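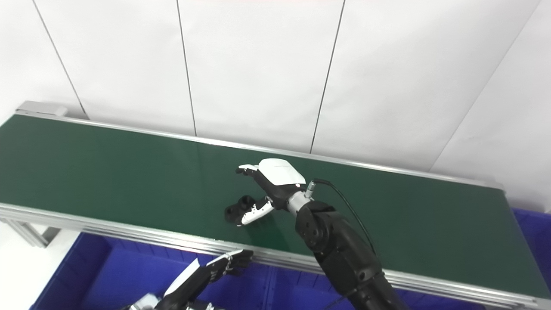
Reading a productivity claim
Session 4 handout – Jundwood evening course in everyday statistics

Bring this with you on Thu 16 July. There are spare copies, but not many, and the margins are wide so that you can write in them.

Last session we looked at averages. This time the subject is percentages in business claims, and why I would like you to distrust nearly all of them until you have seen the sum behind them.

1. The claim

The text we are working from is a one-page leaflet by Thiele, a consultancy, about its work at the Vonbridge packing site. The headline says output per shift rose by 22 per cent after the firm's "Zumik method" was brought in. Zumik is a way of setting out the working day: shorter breaks taken more often, a board with the day's targets, and a meeting at the start of each shift. You may think that sounds sensible. So do I, more or less. Whether it is sensible and whether it raised output are separate questions, and the leaflet slides from one to the other in its second paragraph.

2. A percentage of what?

Always find the starting figure. The leaflet gives one number for parcels packed per shift, 1,808, and it is the "after" number. The "before" number is missing. We can work backwards:

1,808 divided by 1.22 = 1,482 (to the nearest whole parcel)

Fine, but now ask which shift that was. The best one? The mean of a month? A footnote says the starting point was "a typical week in May". May has bank holidays in it. Was one of them in the typical week? Who decided it was typical, and did they decide before or after seeing the results?

Common mistake: taking 22 per cent off 1,808. That gives 1,410, which is wrong. The rise was measured from the lower figure, so you divide. Half the class did this last year, and I have seen it in print more than once.

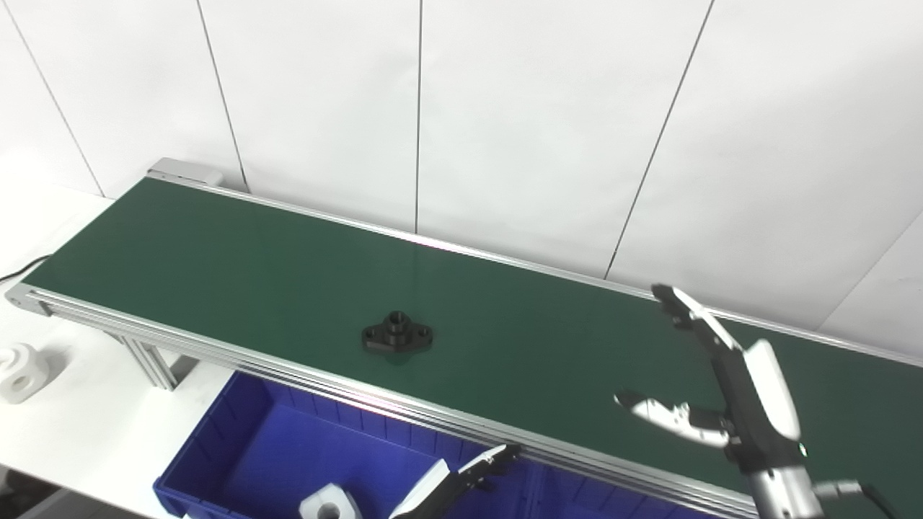 Belt conveyor with a green belt, next to a white tabletop.

3. What else changed?

The leaflet mentions, a long way down, that 13 new staff joined during the same period. It doesn't say how many were there already. If output per shift went up and there were more people on each shift, we may be looking at nothing more than extra hands. Output per hour worked would settle it. That figure isn't given, and I would want to know why.

Other things to ask about:
– the size of the parcels (small ones are quicker)
– the season
– whether "packed" means the same thing before and after
– overtime
– parcels sent back because they were packed badly

The last one is my favourite. You can pack very fast if you don't mind what happens next.

4. Being watched

People often work differently when they know they are being measured. Some books make a great deal of this and I think they overdo it; the older studies are shakier than their fame suggests. Still, a trial that lasts 19 days, as this one did, is short enough for the novelty alone to matter. I'd want to see the same count taken a year later – and with no consultant in the building.

5. Who is telling you?

Thiele sells the method. That doesn't make the claim false, and "they would say that" is not an argument. It does mean they chose which site to write about. If a firm tries something at many sites and prints a leaflet about the best one, the leaflet can be accurate in every word and still tell you very little.

Exercises

a) Rewrite the headline so that it claims only what the leaflet supports. Keep it to one sentence.
b) Output falls by 22 per cent from 1,808 and then rises by 22 per cent. Explain why it doesn't end where it began. Show your working.
c) Write down the two figures you would most like to have from Vonbridge, and say what each would tell you.
d) Find a percentage in a newspaper or on a packet at home and look for its starting figure. Bring it in even if you can't find one.

Answers to (b) are on the back of the session 5 handout. The others we will go over in class.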